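Grippers on soft stuff: your questions

I get the same handful of emails every month about the hand comparisons I run, so I've put my answers in one place. I'm one person with a workbench and a long list of opinions, so do write in and argue!

Which hands have you tried so far?
Eight end effectors, if you count the two suction cups I gave up on fairly quickly. The ones people ask about most are the Endden four-fingered hand (four plus a thumb, really) and the Panen pinch gripper. I run them both from the Ulloa controller so the timing stays the same.

Why always cloth?
I like cloth! A rigid box tells you very little about a fingertip, and any half-decent gripper will pick one up. Fabric folds and slides and bunches up in places you didn't expect, and you learn a lot in an afternoon.

Do you use a wrist camera or an overhead one?
Wrist, nearly always. You get very close to the fingertips and the edge of the fabric, though the hand does hog a good chunk of the view. I keep an overhead one for checking afterwards.

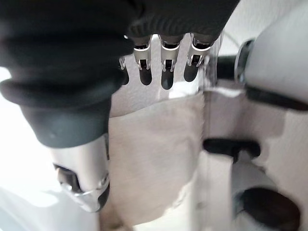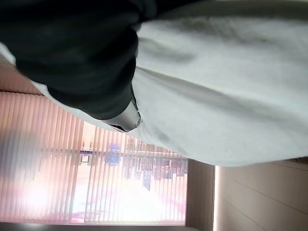
Page last changed: November

How many grasps do you do before you make up your mind?
More than I used to. The current log stands at 1321 attempts, and 386 of those are marked as a miss or a double pick (two layers when I wanted one). I'd like to get to around 3000 before I put up a proper table, so please be patient with me.

Are metal fingertips hopeless on fabric?
No, and I was wrong about this on an older version of the page. Bare metal slips on smooth linings, but on anything a bit fuzzy it does nicely, and it slides in between two layers much more easily than a fat rubber pad. Thick black pads are kinder on a straight edge.

Does daylight muck up the camera?
It can do. With a bright window in the background the exposure goes all over the place, and pale cloth loses its creases first. Fix your exposure by hand before you start and write the setting down. I've lost whole mornings by forgetting.

Can I have your Ulloa settings?
Yes, they're in the Larneo download, in the folder called grip. Start with the slow closing speed, please, especially with a multi-fingered hand.

Will you test my gripper?
Probably, if it fits a standard wrist plate and you pay the postage both ways.

Contact | © Larneo | Back to top
We use cookies to remember your settings. Accept | Decline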